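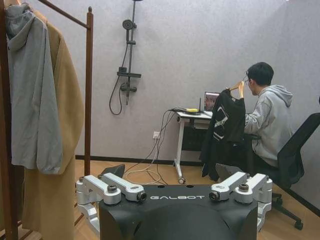
3月 作業ノート 壁際一角の配置見直し(ハンガーラック、壁付シャワー、小机)

開始 9:40。Hotum側の壁際について、先月から保留になっていた三点をまとめて処理する。対象は木製ハンガーラック、壁付シャワー金具、白の小型スタンディングデスク。床と壁紙の状態確認もついでに行う。前回の記録は寸法の基準がばらばらで使いにくかった。今回は高さをすべて床面から、水平方向をすべてシャワー縦管の中心から取る。以後もこれで統一したい。

ハンガーラック

濃い赤褐色仕上げの木製。支柱と上の横木で構成された背の高い型で、全高の実測は1929 mm。Chornovolの納品書にある呼び寸法より少し低いが、納品書の値が脚先のフェルトを含むかどうか不明。問い合わせるほどの差ではないので、以後は実測値を使う。

掛かっているのは薄いグレーのフード付き上着と、丈の長いキャメル色のコート。上着が手前、コートがその後ろ。コートの裾が床にほとんど届いている。床は木なので擦れて傷になる心配は小さいが、掃除のときに毎回裾を持ち上げることになり、モップの水を吸う可能性もある。対策案は次のとおり。

案A 肩の薄いハンガーに替え、フックの首を短くする。費用はほぼかからない。稼げる量が少ない。
案B 支柱の下に木の下駄を入れて全体を上げる。手持ちの端材が18 mm厚で、そのまま使える。接地面が変わるため転倒の確認をやり直す必要がある。
案C 長物だけ別の場所へ移す。確実だが、この一角で長いコートの掛かり方を見せるという当初の目的から外れる。

Bを先に試した。端材を脚の下に差し込んだだけの仮置きで、裾の逃げは目で見て分かる程度に増えた。ただし支柱を手で押したときの戻りが遅くなり、揺れが残る。脚と端材の間が滑っているためで、両面テープで留めると改善した。本採用するならダボかビスで固定し、端材の木口も塗らないといけない。塗料の色合わせが面倒。赤褐色の手持ちは光沢が強すぎる。艶消しの同系色を在庫表で探したが見当たらない。

次にAを単独で試した。首の短いハンガーは上着には問題なし。コートは肩の落ちが悪く、背中に横皺が出た。生地が重いと肩先の受けが足りないようだ。上着だけ替えてコートは元のハンガーに戻した。

現時点の結論はB寄りの保留。端材は外して元に戻してある。差し込んだままにすると掃除の際に外れるおそれがあるため。

衣類二点の重なりについて。上着の袖が手前に垂れ、後ろのコートに一部重なる。重ねて掛けると支柱にも布が被さり、支柱の仕上げを確認したいときに邪魔になる。間隔を決めておく方法として、横木の上面に目立たない印を付けることを検討したが、仕上げ面に鉛筆を乗せたくない。糸を一巻きして目印にする方法で十分と思う。次回試す。

壁付シャワー金具

黒の壁付型。縦管、丸いハンドシャワーとホルダー、水平の棚状バー、その下に混合栓とハンドル、という構成。ホースも暗色で、ヘッドから下がって混合栓へ戻る。この壁では給水につないでいない。見本としての固定のみ。

縦管の傾きを水平器で確認した。下側で2 mm、ラック側に寄っている。離れて見れば気にならないが、背後の壁紙は目の細かい凹凸のある薄いグレーで、継ぎ目が縦に通る。管と継ぎ目が並ぶとずれが読めてしまう。固定座のビスを一度緩め、下の座だけ動かして締め直した。再測で振れはなくなった。座の下の壁紙に古い穴が少し出たので、同色のコーキングで埋めた。乾いてからもう一度見る。

ビスの効きについて。壁紙の裏は下地合板入りのはずだが、下の座の片側だけ手応えが軽い。下地の端に当たっている可能性がある。Murkidanoの施工図では下地の範囲が縦管の左右に均等に振り分けられているが、実際の壁でそうなっているかは下地探しで見ないと分からない。針式のものは壁紙に穴が残るので、磁石式を借りてから確認する。それまでは棚状バーに重いものを載せないこと。

棚状バーの水平は問題なし。表面に指紋が残りやすい。黒の金具はどれもそうだが、斜めから光が入ると特に目立つ。乾いたマイクロファイバーで拭き、洗剤は使わない。以前アルコールで拭いた別の見本で、艶がまだらになった例がある。

ホースの垂れ方は長いU字。見た目としてはこれでよいと思うが、Pui-shan Chowから、実際の浴室で同じ長さだと椅子や桶に引っ掛かるのではないかという指摘あり。もっともだと思う。短いホースに替えた場合にヘッドの可動範囲がどうなるかは、図面上ではなく実物で比べたい。短い方の手配先はFlirnidbridge。色が同じ系統の暗色で揃うか、まず端切れを送ってもらう。黒と濃灰は並べないと差が分からず、並べるとすぐ分かる。

小型スタンディングデスク

白い天板、白いT字形の一本脚、足先に小さなキャスター付き。シャワー金具の右、壁の下に置いている。天板高さは824 mmに合わせた。この高さにしておくと、立って書き込みをするには低いが、部材を並べるにはちょうどよい。測定のたびに上げ下げすると値が動くので、脚に細いテープで位置を記した。

一本脚のため、天板の端に荷重をかけるとたわむ。測定器の箱を端に置いたところ、水平器の泡が枠線に触れた。中央に寄せれば戻る。箱物は脚の真上に置くこと。天板の下に補強を足す案も出ているが、裏面のビス穴の位置が浅く、長いビスは天板を抜く。やるなら接着になる。やり直しがきかないので見送り。

キャスターは木の床の上では転がりが良すぎる。メモを取っている間に机が少し逃げる。ゴムの受け皿を噛ませると止まったが、受け皿の色が茶しかなく、白い脚の下で目立つ。透明のものを探す。床の方には今のところ筋状の跡なし。ただし砂粒を噛んだまま動かせばすぐ付くはずなので、移動の前に車輪を拭く。今日の拭き取りでは細かい繊維くずが取れた。コートのものか、モップのものかは不明。

壁と床

壁紙の浮き、めくれはなし。薄いグレーで凹凸が細かいため、濡れ布で強くこすると凹凸の山だけが光ってくる。汚れ落としは消しゴムを先に試し、だめなら固く絞った布で押さえる。下の座の付近は今日のコーキング跡があるので、当面触らない。

床は木。ラックの脚の位置に軽い圧痕がある。フェルトの角が潰れて硬くなっていたので交換した。交換後のラック全高は測り直していない。上の1929 mmは交換前の値である。次に測る人は、この点を確かめてから上書きしてほしい。

色の並び

薄いグレーの壁に対し、黒の金具は輪郭がはっきり出る。白の机は天板の縁が壁に沈みがちで、少し離れると脚だけが立って見える。上着の薄いグレーも壁に近い明るさだが、赤褐色のラックに重なる部分では形が読める。キャメルのコートは壁とも黒とも離れていて、印象がいちばん強い。配置の主役が金具の予定なら、コートとの距離をもう少し取りたい。ラックを左へずらす余地はあるが、動かすと圧痕が露出する。圧痕の補修と同時にやるのがよい。

照明を替えたときの比較は未実施。電球色にすると赤褐色が沈み、コートと床の色が近づくはず。夕方に一度見ておく。

残り

・ラックの下駄。端材の固定方法と塗料。艶消しの赤褐色が手に入るまで保留。
・横木の糸の目印。
・シャワー下の座の下地確認。磁石式の下地探しを借りる。
・コーキング跡の再確認。肉痩せしていれば二度目を入れる。
・ホースの端切れ取り寄せと、短尺での可動範囲の比較。Pui-shanに立ち会ってもらう。
・キャスター用の透明受け皿。
・フェルト交換後のラック全高。

16:20 片付け終了。水平器は机の上ではなく工具棚の二段目に戻した。磁石式の下地探しは貸出簿に名前を書いてある。

16:45 追記。コーキングの表面は指に付かない程度になった。壁紙より気持ち白い。乾き切ると色が変わる製品なので、判断は次回にする。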